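Subject: Re: [delaunay-dev] Running a small validator at home, worth it?

Hi all,

Jumping in on this one because it's a topic I love, and I've been running a Delaunay node out of a closet for the better part of two years now. Quoting the part I want to answer:

> I've been holding a small stake through a pool and I'm thinking about
> setting up my own validator instead. The pool takes 9 percent, which
> adds up, but I like that I never have to think about it. My worries
> are (a) my internet goes down now and then, (b) I don't really know
> how the key handling works, and (c) I keep reading that small
> operators get pushed out every time there's a protocol update. Is
> anybody here doing this with ordinary hardware? And is the Palldale
> client ready for people like me, or should I wait?

Short answer: yes, do it, and start on the testnet tonight if you have a spare machine!

On (a), outages. I used to panic about these. Then we had a storm and I was offline for 6 hours, and when I came back and looked at the damage, it was a few cents' worth of missed rewards. Being offline costs you roughly what you would have earned in that time, and that's it. What really hurts is signing two conflicting blocks, and the usual way people manage that is by running the same key on two machines "for backup." Please don't do this. If your main box dies, leave it dead, wait a few epochs, and only then bring the key up somewhere else. I keep a paper note taped inside the closet door that says exactly that, for the 3 a.m. version of me.

On (b), keys. You'll have two. The signing key lives on the validator and does the daily work. The withdrawal key is the one that can move your coins, and it should never touch that machine at all. I made mine on an old laptop with the wireless card pulled out and wrote the recovery words down twice, in two different places. Then I did a full restore from the paper before depositing anything. I got one word wrong the first time (my handwriting, "form" and "from"), so I'm very glad I tried it.

Trutent makes a decent little remote signer if you want to go further and keep the signing key off the validator too. I played with it for a month and liked it a lot, but it's one more thing to patch, and for a first setup I'd leave it out.

On (c), updates. This was true once and I think it's a lot less true now. The Palldale client prunes old state by itself since the spring release, and my disk use went from scary to boring. I'm on a used office desktop with 32 GB of memory and a plain SSD. It sits at 40 percent full and the fan barely spins up. My peer count is fine, attestations are fine, and I've read every release note with a big grin because the team keeps shaving things down.
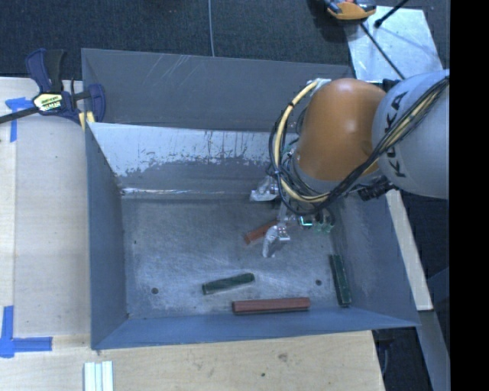
The one part I'd still call rough is monitoring. The built-in status page tells you whether you're in sync and not much else. I run the Visorell dashboard next to it, which is free, and it took me an evening to get alerts going to my phone. Set the missed-attestation alert to three in a row. One in a row will drive you nuts, I promise, everybody misses one here and there.

As for the pool fee, run your own numbers with your own power cost. In my case the machine pays for itself, slowly, and I'd do it anyway for how much I've learned. There are over 1,000 validators on the network and I'd love to see a lot more of them in closets and basements!

Two small things before I forget. Check that your clock is syncing properly, since a drifting clock looks exactly like a bad connection and I lost a whole weekend to it. And when you make your deposit on the real network, send the smallest amount the contract allows first, watch it land, then send the rest.

Post your testnet logs here if you get stuck on peer discovery. I have the port forwarding steps for a couple of routers saved somewhere and I'm happy to dig them up.

Happy validating,
closetnode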